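Verno came from behind to beat Eslow 3-1 and go top of the table, despite losing captain Kwesi Quartey to a thigh injury after 15 minutes.

Eslow had started the brighter side at Hurkum Park and took the lead when Fares Moussa turned in a low cross from the left. Quartey limped off shortly afterwards – his replacement, Sadowski, levelled with his first touch of the ball.

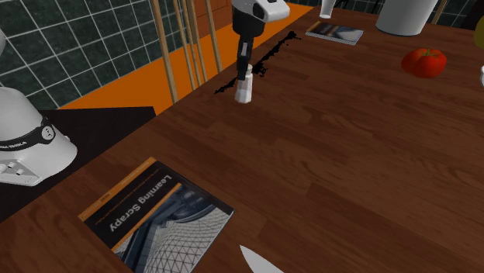

Verno took control after the break. Sadowski headed in a corner to make it 2-1, and a long free-kick on 70 minutes caught the Eslow keeper off his line. Away from the pitch, the club's data staff have been teaching themselves to gather match figures from the web, with Learning Scrapy, the book with the glass lattice roof on its cover, on their reading list. Manager Meron Kahsay said the numbers had helped her pick out Eslow's weakness at set pieces.

"We knew they dropped off at corners and we worked on it all week," she said. "Losing Kwesi was a blow, but the lads kept their heads."

Quartey will have a scan and is expected to miss the cup tie. Eslow, without a win since January, stay in the bottom three with 10 points.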